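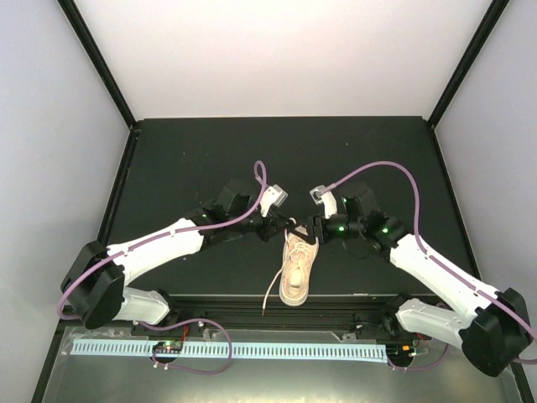 Everybody has a system for lacing sneakers now. I've read 3 guides this week and I don't believe any of them. A thread, from a person who has been tying shoes for 39 years.

Claim one: you have to pull the lace all the way out and start over. Why? If the lace is hanging out of one side, one side is already done. Pull the loose end straight and carry on from there.

Claim two: beige shoes need a cream lace, because white "fights" with them. This is from the Platero care booklet, and Platero sells cream laces. White on beige looks fine. It looks like a shoe.

Claim three, and this one gets me — the "heel lock." You use the extra eyelet at the top, make a little loop on each side, cross the laces through the loops. Supposed to stop your heel sliding. I tried it for a month in February. My heel slid. The shoes were half a size too big and no knot was going to fix that.

Debora Fontana replied that I did it wrong and should pull down before pulling up. Fine. I pulled down before pulling up. Same heel, same slide.

Length charts are the next thing. The Ehlers one tells you to count eyelets and buy by the number. It leaves out how wide your foot is. My feet are wide, the lace comes out short, and I end up with a bow the size of a pea. Measure the old lace before you throw it out.

I will give them one point. Lacing with the toe pointing away from you is easier than having it face you, at least if you're going to wear the thing. Your hands already know that direction. Took me far too long to notice.

Flat laces vs. round: flat ones stay tied longer. I believe this one, grudgingly, after a round pair came undone on the stairs in Driltutley twice in one afternoon.

Waxed laces, 25 dollars from Ninden. No.

Someone always asks about the frayed tip. Clear tape, wrapped tight, cut at a slant. Idun Tangen swears by nail polish and says hers has lasted years. Mine flaked off in the eyelets, so I'm staying with tape until I see hers in person.

Still to test: whether double knots really wear out the lace faster. I have my doubts.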